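Private villa vs. resort for a 2 week trip? Travel Planning board

maplemom_tess
Posted 09/01/2020

Hi everyone! Long-time reader, not much of a poster, so please be kind. My husband and I are finally taking the trip we've been putting off since our honeymoon (which was three nights at his uncle's lake cabin, with his uncle) and I've been going back and forth between two places until my eyes cross. One is a private villa called Clandovero, two bedrooms, small pool, up in the hills with a little kitchen. The other is a regular resort down on the beach, the Ahonen, with breakfast included and a shuttle into town. The villa comes to 1,172 for the stay and the resort is a bit more, but then you have to feed yourself at the villa, and I know us, we'll get there tired and order everything.

What would you pick? We don't drive on vacation if we can help it, and my knees aren't wonderful on stairs. I have already started laying out my packing, which tells you how excited I am. 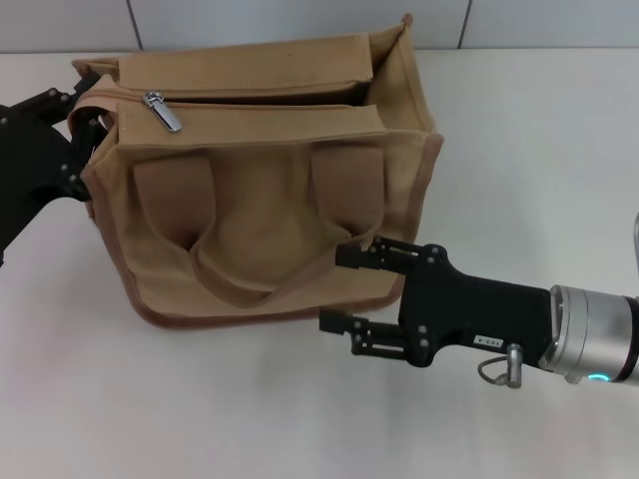 My carry-on for the trip, the tan canvas one with the brown trim

RovingTadeusz
Villa, villa, villa. My wife and I have done both many times and I could not go back to a resort now. You get up when you like, you swim in whatever you like (or don't!), and there's no line for the eggs. We stayed at Clandovero in January two years back and the lady who looks after it left us a bowl of fruit and a handwritten list of places to eat that we still have in a drawer. Do pay for the airport pickup, though. The road up is steep and a regular cab will grumble the whole way.
Tadeusz Mazurek

pooldeck_patty
I'm going to be the one to disagree, sorry Tadeusz. She said she doesn't drive and has bad knees! A steep road and a kitchen to run sounds like my regular life with a nicer view. At the Ahonen you walk out the door and your feet are in the sand. We've been and the staff remembered how my husband takes his coffee by the second morning. Yes, you'll hear other people's kids at the pool. I like kids at the pool, personally.

RovingTadeusz
Patty, fair enough on the knees, I read right past that. I will say the villa is all on one level once you're through the gate. It's the getting up and down to town that takes some planning.

siiri_k
Hello Tess, Siiri Kiiskinen here, I plan trips for my very large family so I have opinions. Before you choose, please write to both and ask about the cancellation rules. Villas often want the balance 90 days ahead, and after that you may not see it again, while a resort will sometimes let you move your dates with a phone call. We lost a deposit of 100 on a place in Fekeck over exactly this and my brother still brings it up at Christmas. Also ask whether the pool is heated. "Private pool" in the hills can be a chilly thing in the evening.

maplemom_tess
Oh, you are all so helpful, thank you! I hadn't even thought about the pool being cold. 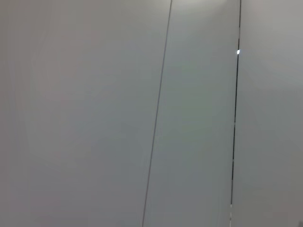 The bedrooms are the other thing I keep fretting about, because the villa's listing has fifteen pictures of the sunset and one of the bed. I don't need anything fancy on the walls, either. Plain pale gray panels with a thin seam between them would suit me fine if the mattress is good and the room gets dark at night. My husband says I'm overthinking it, and he's probably right, but he can sleep on a bus. Tadeusz, do you remember if there were real curtains?

RovingTadeusz
Shutters, and good ones. Dark as a cellar. The mattress was on the firm side, which my back loved and my wife's did not.

druten_dan
Coming at this sideways, but have you thought about splitting it? We did that from Druten last year, first week at a resort to get the tiredness out, second week in a rental once we knew where the bakery was. Packing up in the middle is a nuisance, but it felt like two vacations.

pooldeck_patty
Now that I could get behind. Beach first, though!

siiri_k
Agree with Dan, with the caution that some villas won't rent for less than a full week, so ask that in the same email.

maplemom_tess
Dan, I read that out loud at supper and my husband put his fork down and said "yes, that one." I'm writing to both places tonight and will let you know what they say about the dates.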